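What I wish I'd put in the first budget

I have spent most of November with a spreadsheet open in one window and supplier quotes in the other, and since three separate people have now asked me how you go about budgeting for a humanoid, I thought I'd write it all down in one place. It's long. Get yourself a cup of something first.

A bit of background for anyone new. We're a small team working on household and office tasks: moving chairs, opening appliance doors, carrying things from one side of a room to the other. We already have one full-size humanoid, and we've been asked to plan for a second one next year. Hanyu Bai looks after the hardware, I look after the money and the room, and Régis Leclerc has to sign the thing at the end, so he gets a say in how the columns are laid out. (He likes a lot of columns.)

When I did the first budget I thought of it as buying a robot. I had one very large line at the top and then a handful of small ones underneath that I'd filled in late in the afternoon without much care. The large line was fine. We had a proper quote from Bralterance, the price on the invoice matched the price on the quote, and the crate came in the week they promised. It was the small ones that gave me grey hair.

So, the small ones. In the end they came to 32 per cent on top of the purchase price, and I had allowed for a good deal less than that. The biggest was hands. I had assumed that hands came with arms, which I still feel is a reasonable thing for a person to assume! They do, in a way, but the basic pair on our model was really meant for demonstrations, and anything that could close firmly on the edge of a piece of furniture was an extra. We went to Herkier for the grippers in the end and I've no complaints, except that the lead time was 60 working days and I had read it as plain days. That cost us the best part of a month, with Hanyu being very patient about it.

Cables were the next surprise. I'd put in a little for a network lead and a power lead and thought I was being generous. You need longer ones than you think, you need spares of every single one, and you need something overhead to keep them out of the way of the legs. We don't run on battery for most of our work, partly to save the battery and partly so that we aren't stopping to charge just as things get interesting. If you plan to work the same way, draw your room on a piece of paper, mark the sockets, and measure the longest route a lead might have to take, going round the furniture as well as across the middle. Then add a bit more.

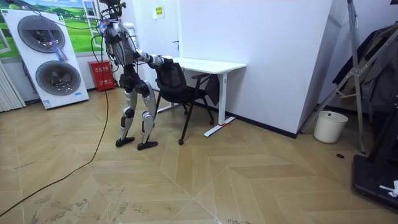 Which brings me to furniture, and here I have rather strong opinions. My first draft had a whole section for practice furniture. I'd found a supplier, Gritmont, who sell very nicely made test rigs with adjustable everything, and I had a tidy little subtotal for them. Régis crossed it out and wrote "we have chairs" in the margin. I sulked for a day or so, and then I had to admit he had a point. An ordinary office chair on casters is a surprisingly hard thing for a robot to manage. It rolls, it swivels, the back gives a little when you take hold of it, and it costs next to nothing to replace when it gets knocked about. Tucking one in under a desk has kept us busy far longer than I would have guessed, and the money went on joint spares, where it was badly needed.

I would say the same about floors. I had a line for a special mat, and I've taken it out of the second budget altogether. People's homes and offices have wooden floors, scuffs and all, and if the machine can only walk on a mat then we've learned something about the mat. What I have put in is a modest sum for repairing the floor at the end of the lease. It will get marked. Talk to your landlord early and be cheerful about it.

Now for spares, because this is where I get the most questions. Our rule for the second machine is that anything with more than 7 days' delivery gets bought in advance if a working session can't go ahead without it. That sounds expensive, and it is a bit, but a team sitting idle is dearer, and you'd be amazed how short the list becomes once you go through it properly with the person who does the repairs. Hanyu and I did ours on a Friday over lunch and it fitted on one side of paper. Fingers, knee covers, two kinds of connector, fuses, a spare emergency stop. I'd imagined pages and pages.

Insurance took longer than everything else put together. The first firm we rang wanted to put us down as a warehouse. We went with Collet after a lot of to and fro, and what helped most was sending them a plain description of an average afternoon: how many people are in the room, where they stand, who holds the stop button. If you write that page early you can use it again for the landlord, for the safety form, and for anyone visiting. I've reused mine so often that I know bits of it by heart.

The support contract is the one we haven't settled. Bralterance give you 90 days with the machine and then you choose a level. We took the middle one last time and used nearly all of it in the first half of the year, and then barely rang them again. For the second robot I'm leaning towards paying per visit, now that Hanyu knows the hips and knees so well, but Régis would like the comfort of a fixed number and I do understand that. We'll be arguing about it next week, I expect, in a friendly way.

One more thing I'd do differently is leave a line for the room itself. I mean hooks, shelves, a place for coats, somewhere to put the tripod. All the dull bits. A small room fills up very quickly once you're working in it every day, and each time something has to be moved out of the way before you can begin, that's a quarter of an hour of three people's wages. I've put in a sum for storage this time and I intend to defend it.

If you're doing one of these yourself and would like a copy of my spreadsheet with the prices taken out, send me a note and I'll pass it along. The tab called "old" is the first version, which I've left in so you can see how far out I was on the grippers.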